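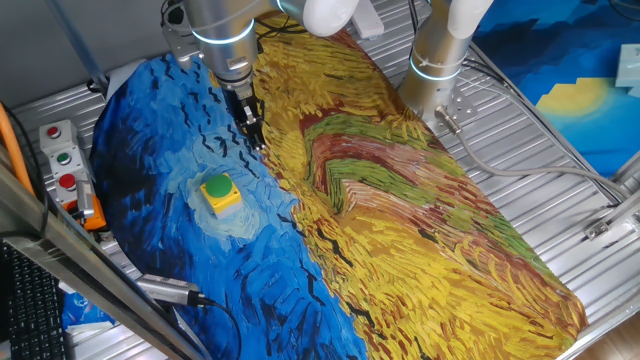
Hay pocas maneras más baratas de sentirse importante que apretar un botón. No hablo del botón del móvil, que ni siquiera es un botón, ni del cristal de la vitrocerámica, que obedece cuando le apetece y nunca con las manos mojadas. Hablo del pulsador de toda la vida, el que sobresale y promete consecuencias. El verde grande y redondo sobre su caja amarilla cuadrada, por ejemplo, tiene una autoridad que resiste incluso a que lo planten en un tapete con remolinos azules a lo Van Gogh, al lado de un trigal. Uno lo ve y quiere darle. La caja gris de la izquierda, con su verde escoltado por dos rojos, invita bastante menos: parece la ventanilla de un organismo oficial.

Mi afición empezó en Clunari, un almacén de recambios eléctricos donde entré por una bombilla y salí con 8 pulsadores. Ninguno estaba conectado a nada. Los puse en la mesa del comedor, y durante la cena los invitados los fueron pulsando todos, varias veces, con la seriedad de quien abre una presa. A la tortilla le hicieron menos caso.

Desde entonces distingo escuelas. Los pulsadores de Anano son de recorrido corto, secos, de poca conversación. Los de Sayegh se hunden despacio y vuelven con una especie de suspiro – hay quien paga por eso y lo llama artesanía. En el catálogo de Voltgate, que desde agosto vive en mi mesilla, vienen 500 referencias, y el color se trata en 12 páginas que he leído con más atención que mi contrato de alquiler. El verde es para arrancar y el rojo para parar, lo cual en mi casa ha generado un problema de familia: todo el mundo prefiere arrancar cosas.

También están los tapetes. Un pulsador encima de una mesa pelada resbala y da una imagen de provisionalidad, así que la tela ayuda, aunque sea una reproducción impresa de las que se curvan por los bordes y no hay plancha que las convenza. Yo tengo una con nenúfares. El botón de emergencia le queda francamente bien al estanque, y el timbre de la puerta, que lleva roto desde la primavera, sigue sin cambiar.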